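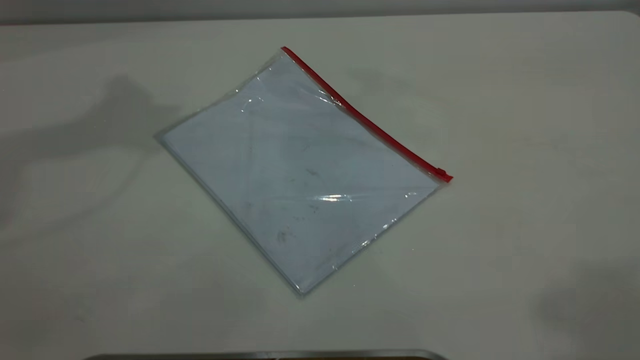 Week two of pouch duty at Bimach, so you're getting a thread. We're collecting examples for the model that's supposed to learn how to open and close a zipper pouch. 500 episodes by the end of the month. We have 81.

For anyone new: an episode is one person driving the arms through one try, start to finish. The model never sees my explanation of how a zipper works, it only sees what the cameras saw and what my hands told the arms to do. So if I dither, it learns to dither!

Clear plastic is a pain (I say this with love). You get glare wherever the overhead light hits, and the pale paper inside doesn't stand out much against a pale tabletop. The red zipper track is the one thing that really pops, and the slider is a tiny little thing at the end of it.

The pouch goes down at a new angle every time. My first batch was all nice and square to the table edge, and Kazimiera Górecki looked at it for maybe ten seconds and said "so it'll work great on tidy people's desks." Ouch. Tilted ones from then on.

Things that get an episode tossed: dragging the whole pouch across the table by the slider, stopping to think for ages, sneezing (me, 3 times, long story).

Missed grabs stay in if I recover from them, though. We want the model to see what getting back on track looks like, and boy do I have plenty of those.

Somebody asked if it gets boring. A bit, yeah, but I've got podcasts and the good chair. Back to it, hoping to hit 100 before I go home to Gisville tonight.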